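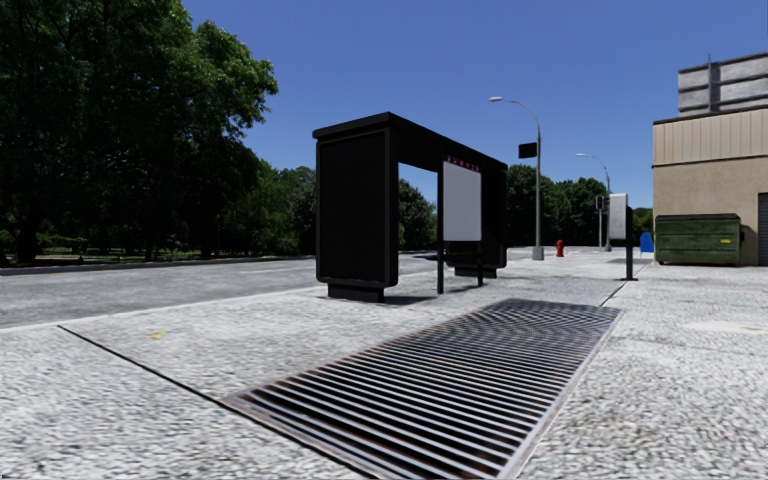 Frequently Asked Questions

Do I need a reservation at Bokero?

For dinner, we recommend one. We hold part of the dining room for walk-ins every night, but between 6:30 and 8:00 p.m. the wait can be long. Lunch is first come, first served except for parties of six or more.

How do I book?

Use the form on the Reservations page or call us after 10:00 a.m. If you get the voicemail, leave your name, party size and preferred time, and we will call back the same day. We do not take bookings through social media messages.

How long will you hold my table?

Fifteen minutes. If you are running late, please call. On a busy night we may have to give the table away after that, but we will seat you as soon as another one opens.

Can you seat large groups?

Yes. The main room takes up to 14 at one table. For anything bigger, ask about the Calach Room upstairs, which seats 40 for a plated dinner or 55 for a buffet. The minimum food and drink spend is $1,000 at dinner. There is no separate room fee. The Calach Room is reached by stairs only – if anyone in your group can't manage them, tell us and we will set up the back half of the main room instead.

Who do I talk to about a private party?

Reshma Mathebula handles all private events. She can send you the set menus and a sample bill. A 20 percent deposit holds the date, and it is refundable up to 14 days before the event.

Does the menu change?

Four times a year, with smaller changes in between depending on what we can get. The spring menu starts in March. The braised short rib, the beet dumplings and the roast half chicken stay on all year.

Who is in the kitchen?

Yevdokiia Onyshchenko opened the restaurant and still writes the menus. Édgar Nina runs the kitchen at dinner. Breads and desserts are made here by Gunnel Wikström, including the rye loaf that comes to the table.

Can I buy the rye bread to take home?

Yes, from the host stand after 4:00 p.m. until it runs out. You can set one aside by calling the day before.

Do you have vegetarian, vegan or gluten-free dishes?

Vegetarian and vegan dishes are marked on the menu. Several main courses can be made without gluten, but we bake with wheat flour every day in the same kitchen and can't promise that any dish is free of traces. Please tell your server about any allergy, even if you have mentioned it in your booking.

Is there a kids' menu?

There is a short one for children 10 and under. We also serve half portions of most pastas. High chairs are available.

Can I bring my own wine?

Yes. Corkage is $20 per bottle, limit two bottles per table. We ask that you not bring a wine that is already on our list. Bram Mulder looks after the list and can check for you.

Can I bring a cake?

Yes, for $2 per person, plates and cutting included.

Do you add a service charge?

Only for parties of eight or more, where 20 percent is added to the bill.

Do gift cards expire?

No. They can be used for food, drinks and bread, but not for event deposits.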